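Nolari Print Room Counter: Tidying Log
README, version 5, February 20, 2018
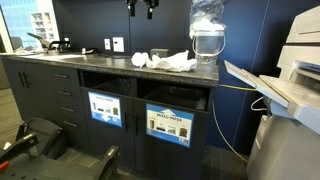
Contents of this package

The package covers the long counter in the shared print room at the Lakasau office, where paper is punched, trimmed, sorted and thrown away. It holds 416 entries. Each entry is one item found on or against the counter, with its area and what should be done with it.

Files

items.csv: one row per item
areas.csv: one row per area of the counter
actions.txt: permitted values for the action column
changes.txt: differences from earlier versions

Columns in items.csv

item_id: integer, unique across all versions
area: one of the 5 codes in areas.csv
name: everyday name in lower case, singular
state: flat, folded, crumpled, upright or unknown
action: keep, move, bin, recycle or ask
note: free text, may be blank

Areas

L: left half of the countertop. Desk tools go here, including anything that looks like a hole punch.
M: middle of the countertop, in front of the wall plates.
R: right end of the countertop, up to the printer or copier. Plastic buckets are normally recorded here.
F: front edge, a strip 12 cm deep. F takes priority over the other codes, so crumpled paper lying near the edge is F even when it is beside a bucket.
W: wall plates and anything plugged into them. Action is always keep.

Naming rules

Use "paper or tissue" for crumpled white pieces whose material has not been checked. Do not guess.
Two pieces lying together get two rows. A tight wad and a long folded piece are both "crumpled".
A bucket and what is heaped in it are entered separately. A clear bag standing in or behind a bucket gets its own row.
Small boxes are entered by colour and size only. Closed boxes are not opened, and the action is ask.
The printer or copier and the cabinet below the counter are fixed and have no rows.

Collection

Entries were made in August at Lakasau and later at the Jetis and Man offices, which have the same counter layout. Jetis rows carry the prefix J in the note column, Man rows the prefix N. Rows with no prefix are from Lakasau.

Known problems

Items partly hidden behind others have state unknown more often than they should.
Versions before 4 used "rubbish" as an action. It was split into bin and recycle, and a few old rows may have been put in the wrong one.
Wall plates at Man were entered under M by mistake. Corrected in this version.

Reading the files

Comma separated, UTF-8, header in the first row. Blank notes are empty strings. Sort on area, then item_id, to match the printed checklist kept in the cabinet.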